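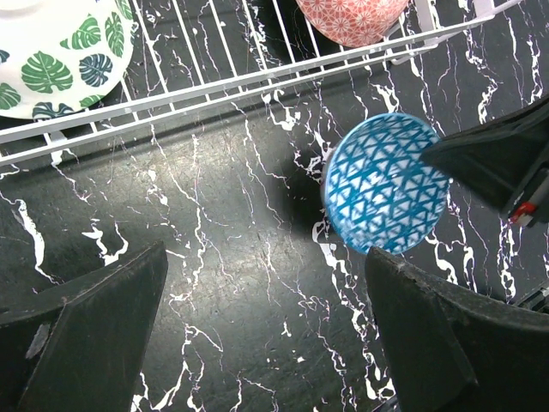
Drekside House
Minutes of the Kitchen Meeting
Wednesday, March 16, 2022, 7 p.m., ground floor dining room

Present: residents from all four floors, the house manager, the minute taker, one representative of Clandar (building owner) for items 4 and 5 only.

Apologies: two residents from the third floor, one from the second.

The house manager chaired.

1. Minutes of the December meeting

Accepted with one correction. Under "Freezer," the words "bottom drawer" should read "middle drawer." The bottom drawer is still shared and the middle drawer is the one reserved for the first floor.

2. Matters carried over from December

Bin lids. Replaced. The lid on the paper bin does not close all the way when the bin is full. No further action.

Window catch over the sink. Not done. Clandar was told in writing in December and again in February. See item 5.

Labels in the dry goods cupboard. Done by the second floor. Several people said the labels had helped. One resident asked that the shelf marked "Baking" also take oils, as the bottles do not fit under "Oils" once the tall ones are in. Agreed.

Tea towels. The house manager bought a new set out of the house fund. The old ones have been cut up for floor cloths and are in the bucket under the sink. Please do not put them back in the drawer with the new ones.

3. Dishes and drying

This item took most of the evening. It was put on the agenda by the first floor, who had written a short note that was read out. The note said that dishes are being left in the wire rack for a day or more, that people coming down to cook find no space to put their own washing up, and that they end up either drying other people's things or stacking wet plates on the counter.

Discussion followed. Points made:

The rack is a drying place and was never meant as storage. Most people agreed, though two residents said they leave their own bowl in the rack on purpose as they use it every morning. It was pointed out that if everyone did that there would be no rack.

Bowls are the main trouble. Plates go in the slots and stay there. Bowls get laid in flat with the open side up and hold water in the bottom, or they are pushed in over the plates and slide out when somebody takes a plate from underneath. Two bowls were broken this way over the winter, both of them from the house set.

The third floor asked whether the rack could be moved to the other side of the sink. It was tried in the fall and did not work well for left-handed people or for anyone opening the cutlery drawer. Not taken further.

A second rack was suggested. The house manager said there is room for one only if the toaster moves to the dining room. A show of hands was against moving the toaster.

A resident from the fourth floor asked if dishes could be dried by hand straight after washing, as was done before the present rack was bought. There was some support for this on weekends, when the kitchen is busiest, and less support on weekday mornings. It was left to each person to decide, provided that the rack is cleared at the times below.

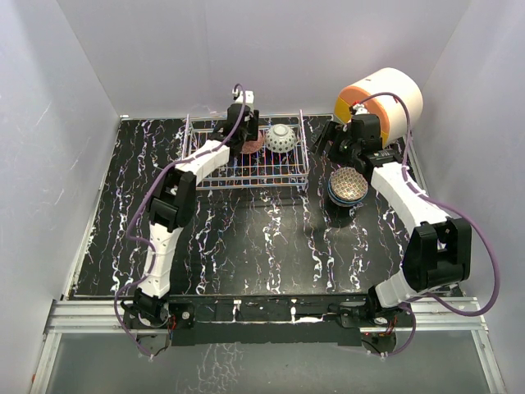 After that the meeting went through clearing times. The first floor had proposed three times a day. This was felt to be too much, and the fourth floor proposed twice, at 10 in the morning and at 9 in the evening. Whoever is on the kitchen rota for that day empties the rack at both times and puts everything away, including things that belong to other people. If an item is still wet, dry it with a towel and put it away. Agreed by show of hands, two against.

Personal dishes. It was asked where personal dishes should go when they are cleared. The house manager will empty the shelf to the left of the oven, which at present holds takeout containers with no lids. Personal bowls, mugs, and plates go there. Anything on the shelf that has no owner by the end of the month joins the house set.

Patterned bowls. There was some confusion over the patterned bowls, as several people had taken them for personal ones and were leaving them alone. They were bought by the house from Castaño last year and anyone may use them. They belong in the cupboard over the counter with the plain white ones. The blue and white one with the small triangles is part of the house set too — a resident had been keeping it upstairs by mistake and has brought it down.

How to place bowls in the rack. The second floor asked for something definite to be written down, so that it can go on the wall.
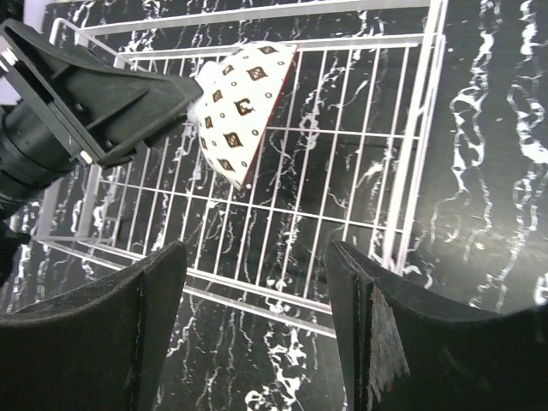
Wording was agreed for the notice as follows: "Bowls go in the rack on their side or upside down. Never leave a bowl with the open side up. Do not put a bowl on top of plates." One resident thought people would not know what was meant by "on their side," and it was agreed to add: "Tip it, like the bowl with the brown diamonds and the red-brown rim, with the outside toward you and the rim facing right and down." Another resident preferred all bowls fully upside down, and said so, but did not ask for a vote. The first floor will print the notice in large type and put it above the rack at eye level. The old notice about sponges comes down at the same time.

Pans. Pans are not to go in the rack at all. Dry them and hang them up. This was the rule already and was repeated for the benefit of people who moved in after the summer.

Cleaning of the rack. The wires collect a chalky film where they cross. The rack is to be lifted out and scrubbed on the first Sunday of the month by the floor on rota. White vinegar was recommended. Another resident uses Havum, the cream cleaner, and has offered to leave the rest of the bottle under the sink. It was asked that nothing abrasive be used on the wire, as the white coating is what keeps it from rusting.

4. Counter and splash area

The representative of Clandar joined the meeting.

The counter is black with white veining and shows every speck and water spot. Several people said they cannot tell by looking whether it has been wiped, as the veins hide crumbs, and that the only way to be sure is to run a hand over it. It was agreed that the person on rota wipes the whole counter last thing in the evening, after the rack has been cleared and with the rack lifted out of the way. Use a damp cloth first and then a dry one. Streaks do not matter much but dust and crumbs do.

Clandar asked that hot pans not be put straight down on the counter. Two trivets were bought for this in the fall and only one can be found. If you have the other one, please return it. It is cork.

A resident asked if the counter could be replaced with something lighter. Clandar said there are no plans for this and that the present one is expected to last a good while yet. The resident asked for the request to be noted.

5. Repairs and building matters

Window catch. Clandar accepted that this had been left too long. A fitter will come before the end of the month. Residents will be told the day by a note under the door. Until then keep the window shut with the wedge, and do not use a folded dishcloth.

Hot water at the kitchen tap. Runs cold for a long while before it comes warm, worst in the morning. Clandar will have the pipe under the floor looked at when the fitter is in.

Light over the stove. One of the two bulbs is out. The house manager has spares and will change it this week.

Extractor. Noisy on the high setting, fine on the low setting. Filter to be washed by the third floor. It goes in the sink with hot water and dish soap and must be fully dry before it goes back.

The representative of Clandar left the meeting.

6. House fund

The house manager reported that the kitchen budget for the year is $3,000 and that $1,028 has been spent to date. The largest items were the new kettle, the tea towels, and the repair of the lower oven door. Receipts are in the blue folder in the dining room, where anyone can read them.

Purchases approved at this meeting:

Replacement bowls for the two broken ones, plain white, from Castaño if they still stock the same size.
A plastic tray to go under the rack — must be low enough that the rack still fits below the cupboard doors.
Dish brush, two.
One trivet, only if the cork one has not turned up by the next meeting.

A request for a rice cooker was put off. The first floor will find out what size would be needed and where it would stand.

7. Rota

The rota was passed around and filled in as far as the summer. The first floor begins, then the floors follow in order. Swaps are allowed if both people write the change on the sheet. Crossing out your own name and leaving the space blank is not a swap.

The full list of 31 residents is now on the back of the sheet, with room numbers. Two people asked for their phone numbers to be taken off and this has been done.

8. Any other business

Recycling of glass jars. Rinse them and take off the lids. Jars worth keeping may go on the windowsill in the hall, where they stay for a week and are then thrown out.

Noise. A reminder that the kitchen is under the bedrooms on the first floor and that putting away cutlery late at night can be heard. The evening clearing time was set at 9 partly for this reason.

Missing items. Large colander, vegetable peeler with the green handle, cork trivet. Please look in your rooms.

Next meeting: date to be set once the fitter has been. The rice cooker and the new clearing times will be on the agenda. Please send other items to the house manager or write them on the sheet by the fridge.

Meeting closed at 8:50 p.m.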